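Ticket: Grasp labels out of step with hand closing in simulated kitchen set
Project: Ditudska
Queue: Demo collection
Opened: April 2021
Status: Resolved, one follow-up open
Reported by: Vorcombe training team

Problem

The training team says the policy trained on the latest kitchen batch closes the right hand too early. It starts to close above the object, ends up with nothing, then lifts and carries on to the plate as if it had the object. The batch before this one did not do this with the same settings. The task is "move the tomato from the cutting board to the plate."

Setup

Two-arm robot in simulation, granite counter layout. Demos are driven by an operator with the Chung hand controllers. Each demo saves camera images, joint positions for both arms, hand commands, and a phase label (reach, grasp, lift, move, release). There are 73 demos in the batch.

Step 1. Check whether it is the policy or the data

Played back demos straight from the saved commands, no policy involved. The hand closes where it should and the tomato goes to the plate. The commands are fine. Next suspect was the labels or the images.

Step 2. Compare labels to images

Opened the first demo in the viewer and went to the point where the label changes from reach to grasp. The hand in the image was still open and well above the board. Moved forward until the hand was closed on the tomato. By then the label already said lift.

Same check on other demos from the batch. In every one I opened, the label ran ahead of the image. The gap was 17 time steps each time, so this is a fixed offset and has nothing to do with how fast the operator was moving.

The image I used as the reference for "grasp" is attached. Right hand closed on the tomato, left hand open and out of the way over by the pot.

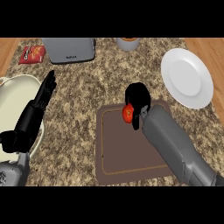

Step 3. Find where the offset comes in

Raw logs: images and labels line up.
After export: labels are early by 17 steps.

So it happens in the export. The exporter drops the warm-up steps at the start of each demo, while the operator is getting both arms into position. It was dropping them from the joint, command and label streams and leaving them in the image stream. The older batch was recorded with warm-up turned off, so there was nothing to drop and the bug did not show.

Step 4. Fix

Changed the exporter to trim all streams by time stamp. It now stops with an error if the streams have different lengths after trimming. Before, it cut the longer one at the end and said nothing, and that is how this got through.

Step 5. Re-export and check

Re-exported all 73 demos on the Fundolcombe server. Two failed the new length check because the image stream had stopped early. Moved those to the rejected folder and asked the operators to record them again. Spot checks on the rest show the grasp label starting as the hand begins to close.

Step 6. Retrain

Vorcombe retrained on the fixed export with no other changes and ran 25 trials. The tomato reached the plate in 21. In the other four the hand closed at the right height but too far to one side and pushed the tomato across the board. No early closing in any of them.

Follow-up

The sideways misses look like a coverage problem. Most of the demos start with the tomato in the same part of the board. New ticket opened to collect more with the start position spread out. Do not use the old export of this batch for anything. It has been renamed with "bad_offset" at the end and will be deleted once the two repeat demos are in.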